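The Soup

The arm had been promised for March, and in March it was still in a banana box under the bench at Troveck with its motors wrapped in a bath towel. I said then that it would never work. I said it to anyone who stood still at the sink long enough, and I want that on the record, considering how I come out of the rest of this.

Troveck is a shared workshop behind a tire place. You pay your monthly, you get a shelf and a key, and you learn to live with other people's glue. I had the bench by the door, where I repaired chairs. Rakiya Adeleke had the one at the back, where she had already built a plant waterer that drowned a fern and a cat door that locked out the cat. She had a good hand with a soldering iron and no sense at all of what a thing was for.

"It's going to cook," she told me.

"Cook what?"

She had bought a toy kitchen secondhand. It was a nice one, I'll give her that, nicer than mine in some respects. White tile, a gooseneck faucet, a spoon on a hook. She set it up facing her stool and clamped the arm next to it and named the whole business Flellik, which she said came to her in the shower.

"Soup," she said. "First it makes soup."

The soup was a toy carrot and whatever blocks she could find. The job was to put them in the pot. I have a grandson who could do that before he could say his own name, and he didn't need a power supply. 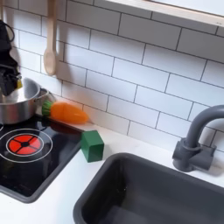
She worked evenings. I worked evenings too, so I heard all of it: the whine when the shoulder lifted, the click of the gripper closing on air, the little breath she let out through her nose. She would steer the arm by hand for a while, with a second set of joints she had screwed to a plank, and it would copy her. Then she would sit back and let it try alone. Alone, it liked to hang over the counter and think. Once it spent a whole evening trying to pick up a shadow.

"It's learning," she said.

"Learning what?"

"Where the carrot isn't."

I went back to my chair. It was a ladder-back with a split rail, and it stayed where I put it.

I should say what my quarrel was. I spent most of my life at Memon, on the packing floor, and I was there when they brought in the big orange arms. A man in a clean shirt told us they would take the dull work and leave us the interesting part. I never did find out what the interesting part was. I was home by the end of that summer. So when a young woman tells me a machine is learning, I look for the clean shirt. Rakiya's had solder burns down the front, and I held that in her favor, but only so far.

One night she showed me her notebook. She had been writing down every try in pencil, with a tick or a cross and a word or two beside it. Slipped. Slipped. Hit faucet. Let go early. Hit faucet. She was up to 2,132.

"How many ticks?"

She turned the pages toward herself a little. "It's not really about the ticks yet."

"I'd say it's entirely about the ticks."

"You'd have given up by now," she said.

"I'd have made soup by now. I'd have made it and eaten it and washed the bowl."

She laughed at that. She has a big laugh, and it was some time since anybody had laughed that hard at something I said, so I stayed and watched a few more tries. The arm came down over the stove, stopped, shook like an old dog getting off a couch, and went back up. She wrote down a cross. Beside it she wrote: Shy. 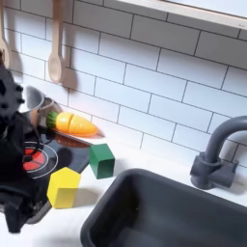
Then the Briren people sent their message. Briren was a fair, or a contest, or a way of selling coffee to people with hobbies. I read the page three times and could not settle it. They had given her a table and 9 minutes, and they wanted to see soup. She printed the message and taped it over her bench. April 6, 2025, it said at the bottom, in a type size meant for people younger than me.

"You'll come," she said.

"I will not."

"You can stand at the back and say it won't work."

I thought that over. "I could do that here."

The night before, she was at Troveck with the lights off everywhere but her own bench. The wrist had started to drift. Each time it reached for the pot it came in a little too far toward the wall, and a little more the next time, and she had changed the number in the program and changed it back. She had eaten nothing but crackers. She had the look people get when they've begun to talk kindly to an object.

I came over with my glasses pushed up. I don't know anything about programs. I know about joints, though, and I put two fingers on that wrist and wiggled it, and it wiggled back.

"Your screw's loose," I said.

"Very funny."

"In the bracket. Feel it."

She felt it. She didn't say anything for a bit. Then she went through three drawers for the right hex key, and I held the arm steady while she tightened, and it was heavier than I'd figured, and warm from running all evening. I didn't care for that. A tool ought to be cold when you pick it up.

"It could still be the program," she said.

"Oh, I'm sure it's that as well."

She put everything back in its place for the start. She set the carrot along the back of the stove and nudged it straight, then nudged it again. I told her supper wasn't going to care. She told me to go sit on one of my chairs.

So I did. I took the ladder-back, glue dry by then, carried it over, and sat down with my arms folded. She pressed the key. The shoulder whined. The arm hung there over the counter a good long while, and I had my remark all ready.

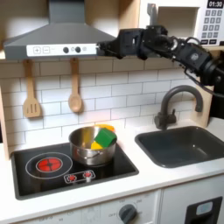

I have been asked since whether I was impressed. People ask it with a certain face on, wanting an old man to say his mind was changed. What I saw was a green block stuck in a pot at a tilt, half out over the rim, with something yellow squashed beneath it, and the arm already off to the side in front of the microwave as though the rest were up to somebody else. The microwave said 01:30. The knob on the oven said OFF. If a cook of mine had left a pot that way I'd have had a word with him.

Rakiya had both hands over her mouth.

"It's crooked," I said.

"It's in."

"It's leaning. You breathe on it and it's out."

"It's in the pot," she said. "It's in the pot, it's in the pot." She got the notebook and found she couldn't make the pencil work, so she held it out to me.

I took my time. I looked at the pot again. I asked her what the rule was for a thing that was mostly in, and she said there wasn't one, she had never needed one. I asked whether she meant to show that to the public. She said she meant to show it 30 times if they'd let her.

"They gave you 9 minutes. You'll get 2 goes, and in one of them it'll hit the faucet."

"Probably," she said.

I made a tick. A small one. Beside it, where she put her words, I wrote: Loose screw.

She drove to Briren early, with the kitchen belted into the passenger seat and the arm in its banana box behind. I rode in the back with my knees against the door and one hand on the box, because she took corners like a person being chased, and I told her as far as the highway all the reasons it wouldn't work.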